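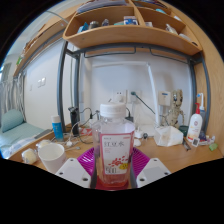
Two weeks with the Clivon hand-held gripper

I said in March that I would write something up once I had spent enough time with the Clivon. It came from Trondstead, who sell it as a kit, and I paid for it myself. It cost $914 with shipping. That is a lot for something with no motors in it, so I wanted to be fair to it and use it for a while before saying anything.

If you haven't read my earlier posts, the Clivon is the part you hold. You squeeze, the two fingers close, and the camera records what your hand did so a robot arm can learn from it later. The arm is sold separately and I don't own one. My friend Ákos Csonka has one at work, and he has been running my recordings through it.

I did my tests on a dorm desk under a loft bed. I wanted a desk with chargers, toiletries and cables on it, the kind people really have. The drink bottle was one of the main objects. It is clear plastic with a ribbed white cap and a label that says 红豆水, red bean water. Clear plastic is hard for a lot of cameras, so I thought it made a good test.

The fingers are good. They sit on white blocks with screw holes, and the pads are ridged and bright magenta. Changing a pad took me a few minutes the first time and less after that. The manual shows the screws in the wrong order on page 2, so go by the drawing on the box lid.

The grip is stiff for the first day or so. My thumb was sore. It loosened up, or I got used to it.

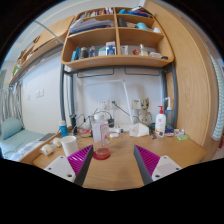 Small things and the wide lens

Bottles are easy once you have the feel for it. Low objects took me longer. I used a small round red dish for those, and I kept coming in too steep and touching the desk with the fingertips. Jolán Hegyi at Trondstead answered my email the same day and told me to lower my wrist before closing. That helped.

The lens is very wide. It takes in the desk, the shelves over it, and the bed to the left. Put away anything private before you record.

The software is the weak part. It stopped twice while importing, and I had to start over both times. By now I have more than 3,000 short clips and there is still no good way to sort them. You can rename a folder but not a clip. I have asked about this and was told it is on the list.

I also tried the Ikar last year, on loan. The Ikar is lighter and its software is better, but the fingers felt loose to me. If you mostly care about the hardware, I would pick the Clivon. If you need to hand files to other people every day, wait for an update.

I am keeping mine. Next I want to try it in a kitchen, and Rochelle Kincaid has offered me hers.

Posted May 16, 2019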